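Robot club, week 5

2018-10-08

Second Monday back and the simulator runs on all the club laptops, apart from the one with the broken hinge. We are entering the Stercombe round again this year, simulation only, so nothing gets built until May at the earliest. Our team is called Rorkutex, which was the least bad name on the whiteboard.
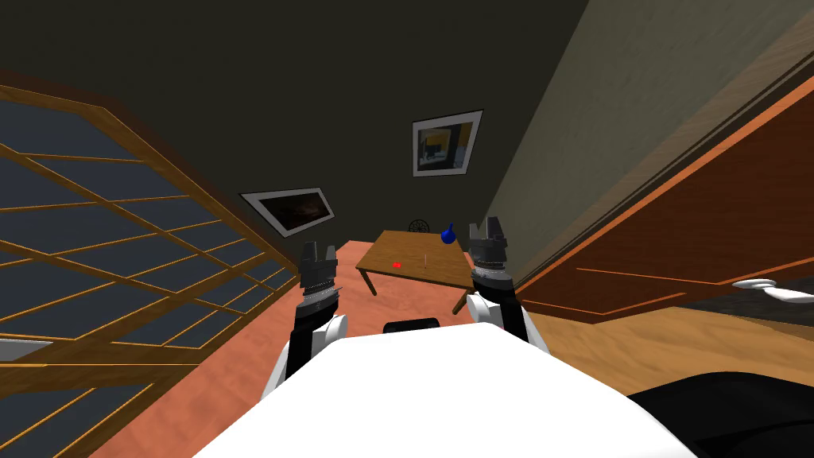
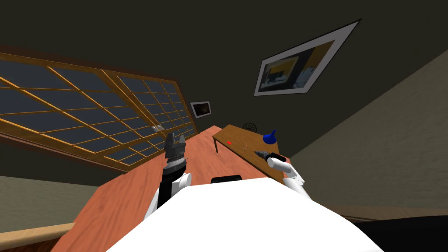 Two views from the simulator, small table and both arms showing in each.

The room came with the competition pack. We are allowed to move the small table but we have left it alone for now, as the tilted view gives us enough trouble. Jin-sol Won spent most of the session on the camera angle and got it written down properly, so the rest of us can stop guessing which way is up.

The task is scored out of 20. Last year we got 7, mostly for turning up and filling in the log – Campos, the other team from our college, got more and still mention it. This time I would like the gripper code finished before half term. At the moment opening and closing are two separate scripts, and you have to remember which one you ran last.

Jobs for next week: merge the scripts, read the new rules (38 pages, sorry), and find out whether Cestano are still lending us the faster computer. I have emailed them twice.

Same room, same time. Bring your own mouse.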